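# Can You Teach a Robot by Showing It?

People say robots can learn just by copying us. Is that true? Partly. Let's look at how the showing gets done, and then at what it can't do yet.

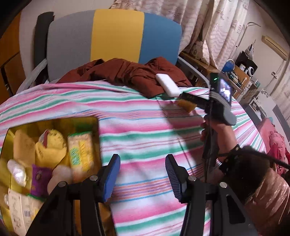 *Two hand-held grippers at work over a striped bed. One is holding a yellow sponge.*

A gripper is a robot's version of a hand. Most have two fingers that open and close. Usually a gripper is bolted to the end of a robot arm, but a person can also carry one around and do chores with it. Small cameras record what the gripper "sees." Later, a computer studies the recordings and tries to work out which movements go with which views.

Try it yourself! Pick up a sock using only your thumb and one finger on each hand. Now fold it. Annoying, right? People who show robots a task have to work that way on purpose. If they used all ten fingers, a robot with two couldn't copy them.

## The other way: remote control

Some teams leave the person out of the robot's way. The teacher sits at a set of controls, and a real robot arm moves when the teacher moves. The good part is that the robot practices with its own body. The bad part is that it can be slow, and you need the whole robot in the room.

Attila Sipos has tried both at a small workshop called Horobets. He once spent 35 minutes steering an arm to put 16 socks in a drawer. "I could have done it with my eyes shut in one minute," he says. "My own hands, I mean."

## So does the robot understand?

Be careful with that word. A robot that has copied a person packing a box may pack that box quite well. Move the box to the floor, or swap the sponge for a wet towel, and it may get stuck. You would work out what to do. The robot only has its recordings, and if none of them look like the new problem, it may make a poor guess.

Adding more recordings often helps, especially from different rooms. But no one can record every bedroom on Earth, and every bedroom is messy in its own way.

## Questions to ask about a robot video

- Is the robot working alone, or is a person steering it?
- Has the video been sped up?
- How many tries did it take?
- Would it still work in *your* room?

If the video doesn't say, you don't know yet. It's fine to wait for the answer before you believe it – grown-up scientists do the same.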